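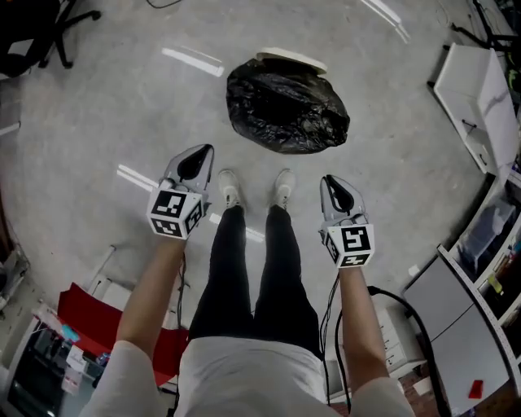 Ximena Gaete objected at this point that sore feet are too easily put down to the floor, and that the same person will often blame the shoes in one week and the concrete in the next. We agree that answers of this kind shift. The diary was kept short for that reason and asked where it hurt before it asked why.

Journal > Past issues > Standing at work > Section 4

Print this article | E-mail this article

4. Floors, shoes and clothing

4.1 Floor surface

All 37 people who kept a diary spent most of their shift on their feet, and 26 of them did so on bare concrete. The rest worked on vinyl or on boards. Those on concrete reported aching heels and lower legs more often, and they reported it earlier in the shift. The gap was widest in the first half of the day and had nearly closed by the end, when most people were tired whatever they stood on.

Concrete does not give underfoot in any way that a person would notice, so nearly all the cushioning has to come from the sole of the shoe or from a mat. Mats had been bought at both sites, Arkton and Viltard, but they were used differently. At Arkton they lay at fixed benches and stayed there. At Viltard the benches were moved when orders changed, and the mats were usually left behind and later stacked against a wall. Several diary entries from Viltard mention tripping on a curled mat edge – a complaint that does not appear in the Arkton diaries at all.

4.2 Footwear

Neither site required safety shoes in the areas we studied, and people wore what they liked. Trainers were the commonest choice (Figure 1: light grey trainers on a grey concrete floor), and 18 people wore them on every day of the diary. Flat leather shoes came next. A few people changed shoes at the midday break, a habit that Sebastián Zapata had already noted in the pilot and that we had not planned for. The diary form had one box for footwear, and those who changed either wrote in the margin or left the second pair out. We have treated them as a separate group in Table 2 and make no claim about whether changing helped.

The age of the shoes probably matters more than the type. We did not ask for it. People often volunteered that a pair was worn out, and these entries tend to go together with complaints about the ball of the foot. Without an answer from everybody we cannot take this further, and the October round will include the question.

4.3 Clothing

Clothing was added to the diary late, at the request of the Navarrete group, who had found in their own work that tight waistbands and stiff trousers were mentioned nearly as often as shoes. Our results are weaker. Those in fitted work trousers wrote more about stiffness behind the knee, while loose clothing on the upper body drew few remarks of any kind, apart from warmth near the loading doors.

Figure 2. Loose white clothing on the upper body.

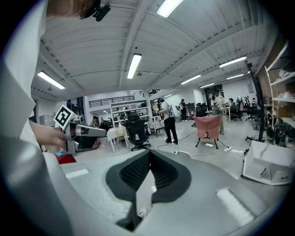 Warmth was in any case hard to separate from the time of day. The loading doors at Viltard stood open through the morning and were shut after the last delivery, and the diaries follow this closely. We therefore left warmth out of the comparison between sites.

4.4 Limits of the diary

People were asked to fill in the form at the start, middle and end of the shift. The middle entry was the one most often missed. Where it was missing we did not fill it in from the other two. The wording of the pain scale was taken over from the Stimwood form with small changes, and two people told us afterwards that they had read "mild" as meaning no pain at all. Their entries have been kept, with a note in the appendix.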